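Ticket: Scoring app shows wrong overs total after rain break
Product: Finia Scorer, club edition
Opened by: Stindport Cricket Club, scoring desk
Priority: Normal
Status: Resolved, one item left open
Opened: 2020-07-16

Reported problem

We score our home matches on a tablet running Finia and the scoreboard takes its numbers from the same feed. In our match against Skoriseo the umpires took the players off for rain during the second innings. When play resumed, the overs total on the tablet had gone up by one full over. The runs and wickets were right. The board showed the same wrong total as the tablet.

The paper book was kept alongside and agreed with the umpires. We finished the match from the book and left the app running so there would be something to look at afterward.

Steps we took on the day:

Closed the app and opened it again. No change.
Used Undo to go back two balls and entered them again. The runs stayed correct and the overs were still one too many.
Turned the board off and on. It came back with the same number.
Switched the tablet to airplane mode for the rest of the innings, in case the feed was sending something back. No change.

We need the scorecard corrected before the league closes the result. We also have another match at the same ground and would like to know whether to use the app for it.

Reply from support

Thank you for the report. Please send the match file and the activity log. Both are under Match, then Share, then Full Export. The short export leaves out the interruptions, so it will not help here.

Please also tell us:

Whether the rain came in the middle of an over or at the end of one.
Whether anyone pressed End Over before pressing Interruption.
Whether the bowler who was on before the break bowled the first ball after it.
Which version is shown on the About page.

Please do not edit the match file until we have a copy. Corrections overwrite the original entries in this version.

Reply from Stindport

Full export sent. Answers in order.

Rain came in the middle of an over. Three balls had been bowled.
We don't think End Over was pressed. The scorer remembers going straight to Interruption.
Same bowler after the break. He bowled the three balls that were left.
The About page says it is up to date but gives no version number. There is a blank space where the number should be.

The tablet was last updated in February, before the season, and has not been on the club wifi much since then.
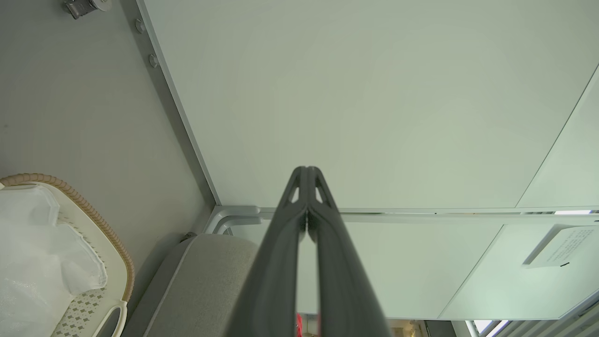
Dark gray gripper, fingers together, pale panel behind.

Reply from support

We have been through the log. The app recorded the interruption correctly with three balls bowled. When play resumed, it asked the scorer to confirm the bowler. Choosing a name from the list on that screen starts a new over, even if the name chosen is the bowler who was already on. The right button is Continue Over, which is at the bottom of the same screen and is hidden on smaller tablets unless you scroll down.

After that, the app had one over with three balls in it and another over with the remaining three. It counted the first as complete. That is where the extra over came from.

Undo did not help because it only went back two balls. It would have needed to go back past the restart.

The blank version number is a separate fault. It appears when an update has been downloaded but not installed. Your tablet is on the older build.

To correct the scorecard:

1. Make a copy of the match under Match, then Duplicate. Work on the copy.
2. Open the copy and go to Ball by Ball.
3. Find the over before the interruption. It will show three balls and a gray line.
4. Press and hold on the gray line and choose Join With Next Over.
5. Check the bowler's figures. The over should now show six balls under one name.
6. Go to Totals and press Recalculate.
7. Compare every bowler with the paper book before you send anything to the league.

If Join With Next Over does not appear in the menu, the innings has been locked. Unlock it under Match, then Settings, then Innings.

Reply from Stindport

The innings was locked, as you said. Unlocked it and joined the overs. The total now matches the book, and so does the bowling.

Two things still look wrong.

The run rate on the summary page has not changed. It is still using the old overs.
The partnership chart has a gap at the restart. The pair who were batting before the rain are shown as two partnerships. Neither batter was out during that time.

Reply from support

The run rate is saved when the match is closed. Reopen the copy, press Recalculate again, then close it. The new rate should show after that.

We can reproduce the partnership chart fault here. It affects the chart only. The scorecard and the league file use a different total, and both are correct in the copy you sent. The fault has been passed to the developers.

For your next match, please install the waiting update. Connect the tablet to wifi and power, open the About page and leave it on that page until the version number appears. The tablet needs 400 MB free and the battery should be above 70 percent. On the newer build Continue Over is at the top of the restart screen and no scrolling is needed.

Reply from Stindport

Run rate is now right. The update would not start at first because the tablet was short of space. We deleted old match videos and it went through. The version number shows.

We set up a practice match on the Ogundipe ground tablet, which is the same model, and tried a break after two balls and another at the end of an over. Overs were correct both times. We also tried a break straight after a wicket, with a new batter coming in at the restart. Also correct.

The corrected card has gone to the league. Please leave the chart fault open.

Support note

Scoring fault closed. Cause: new over started at restart by choosing the current bowler from the list. Fixed by joining the overs in a copy of the match and updating the tablet. Original match file kept unchanged.

Partnership chart fault remains open under this ticket. The club will be told by email when a build with the fix is ready.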